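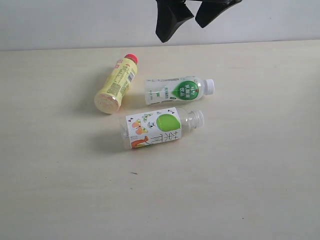 **Interior Finishes, Unit 4: Working with Off-Whites**
Instructor: Frida Juhl
Read before the February workshop.

Most clients who ask for white walls do not want pure white. They want a color that reads as white once it is on the wall, with the floor, the trim and the daylight all acting on it. This unit covers how to pick one and how to test it.

## Terms

**Undertone** is the slight lean of an off-white toward another color. The common ones are yellow, pink, green, blue and gray.

**Light reflectance value (LRV)** is a measure of how much light a color sends back, on a scale from 0 (black) to 100 (white). Paint sold as off-white usually sits near the top. A deep taupe might be 34 or 25. Two paints with the same LRV can still have different undertones, so the number alone won't tell you if they go together.

**Sheen** is how shiny the dried paint is. A higher sheen shows more of the light source and more of the flaws in the plaster.

## Seeing an undertone

One off-white viewed alone is hard to judge. The eye adjusts to it within a minute or so and starts treating it as plain white. Put a sheet of bright white printer paper against the sample and the undertone shows up at once. A second off-white works too.

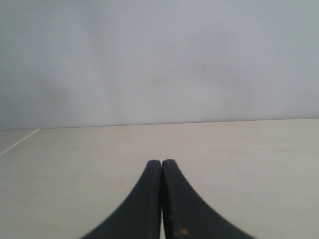
Warm and cool neutrals make each other stronger. A cream looks more yellow next to a gray-white, and the gray-white looks colder next to the cream. This matters most where two large surfaces meet, since there is no trim to separate them. A pale cream tabletop against a light gray-white wall is the same pairing you get with cream cabinets and a gray-white backsplash. Neither one is wrong, but a client who chose them from separate fan decks may be surprised when they are installed.

## Daylight

- North-facing rooms (in our hemisphere) get cooler light. Blue and gray undertones can look dull there.
- South-facing rooms are more forgiving, though yellow undertones get stronger in the afternoon.
- Warm bulbs push everything toward yellow. Check samples with the lamps on as well as off.

## Testing

1. Paint two coats on a large board, leaving a bare border.
2. Stand the board upright. A wall color judged flat on a table will look lighter than it should.
3. Check it at 9 a.m., at noon and after dark, on at least two walls.
4. Hold it next to the fixed finishes - flooring, counters, tile - before comparing it with fabric.

## Case for discussion

The Desjardins apartment, 68 square meters, one long wall facing north. Bjarke Kragh specified a gray-white throughout. The oak floor was sanded and oiled after the paint was chosen, and the owner now finds the walls blue. Come with one change you would make and the order you would test things in.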